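Projet Sturkska — collecte d'exemples pour l'apprentissage à deux bras
Compte rendu de la réunion de suivi de septembre

Présents : équipe collecte, équipe apprentissage, représentation de Provodura, représentation de Giner (par téléphone).
Excusée : équipe Ngau.
Début de séance : 14 h 05.

1. Approbation du compte rendu précédent

Le compte rendu de la réunion précédente est approuvé avec une correction : au point 4, il faut lire « reprise depuis la position de repos » et non « reprise depuis la dernière position ».

2. État de la collecte

L'équipe collecte annonce 142 épisodes validés pour la tâche des cubes, sur un objectif de 300. Un épisode est validé quand les flux des caméras et les positions articulaires sont complets et que l'état final correspond à la consigne donnée au départ. Les épisodes interrompus par l'opérateur sont conservés dans un dossier séparé, sans étiquette de réussite.

Provodura demande si l'objectif peut être atteint avant la livraison du premier modèle. L'équipe collecte répond que oui si les deux postes d'opérateur sont occupés chaque matin. Le second poste n'a été disponible que par moments depuis la dernière réunion.

3. Qualité des démonstrations

L'équipe apprentissage a relu un lot complet. Remarques :

— Les opérateurs ferment parfois la pince avant l'arrêt complet du bras. Le modèle reproduit cette fermeture anticipée et pousse le cube au lieu de le saisir.
— Les temps morts en début d'épisode sont trop longs. Ils seront coupés automatiquement au premier mouvement articulaire.
— Les deux bras travaillent trop souvent l'un après l'autre. Il faut davantage d'épisodes où l'un tient un cube pendant que l'autre approche du sien.

Giner signale que sept épisodes du lot portent une consigne qui ne correspond pas au geste exécuté (mauvaise couleur nommée). Ils sont retirés. La consigne sera désormais lue à voix haute par l'opérateur avant l'enregistrement, puis vérifiée à la relecture.

4. Positions de départ

Discussion assez longue. L'équipe apprentissage souhaite que les cubes soient replacés au hasard entre deux épisodes. L'équipe collecte fait remarquer que les opérateurs, laissés libres, reviennent toujours aux mêmes endroits de la table. Proposition retenue : un tirage affiché à l'écran avant chaque épisode, avec une zone par cube. Les zones hors de portée de l'un des bras sont exclues du tirage.

Provodura souhaite garder une petite série à positions fixes pour comparer les versions successives du modèle. Accepté. Cette série ne servira pas à l'entraînement.

5. Lumière et ombres

Les essais du modèle se passent moins bien l'après-midi. L'équipe apprentissage pense que les ombres des bras sur la table jouent un rôle, sans pouvoir l'affirmer. Des épisodes seront enregistrés à différentes heures, stores ouverts et stores fermés. L'heure est déjà présente dans les métadonnées ; l'état des stores sera ajouté à la fiche de séance.

6. Format des fichiers

Le format Ngau est maintenu jusqu'à la fin de la tâche des cubes. En l'absence de l'équipe concernée, la question de la compression des images est reportée. Giner rappelle que la conversion vers son propre format prend une nuit entière et demande à recevoir les lots au fur et à mesure. Accordé.

7. Actions

— Équipe collecte : mettre en place le tirage des positions ; compléter la fiche de séance.
— Équipe apprentissage : script de coupe des temps morts ; liste des épisodes à refaire.
— Giner : relecture des consignes du prochain lot.
— Provodura : définir la série à positions fixes et la transmettre aux autres équipes.

Prochaine réunion en octobre, même salle, même heure. Séance levée à 15 h 40.

Annexe — poste de collecte, tâche des cubes

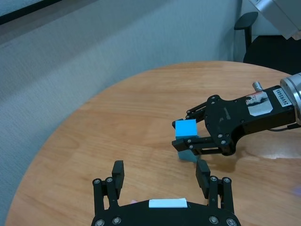
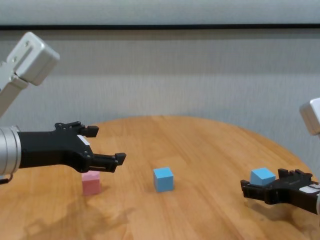
Sur les deux vues, un cube bleu est tenu dans une pince.

Question reçue après la séance et jointe au compte rendu à la demande de Provodura :

Faut-il jeter les épisodes où l'opérateur rate une première saisie puis se reprend ?

Ces épisodes sont gardés et comptés comme valides si l'état final est correct. Ils montrent au modèle comment revenir en arrière et recommencer une approche. L'opérateur coche la case « reprise » sur la fiche, et l'équipe apprentissage décide ensuite de leur part dans chaque lot d'entraînement. Au-delà de deux reprises dans le même épisode, l'enregistrement est arrêté et classé avec les épisodes interrompus.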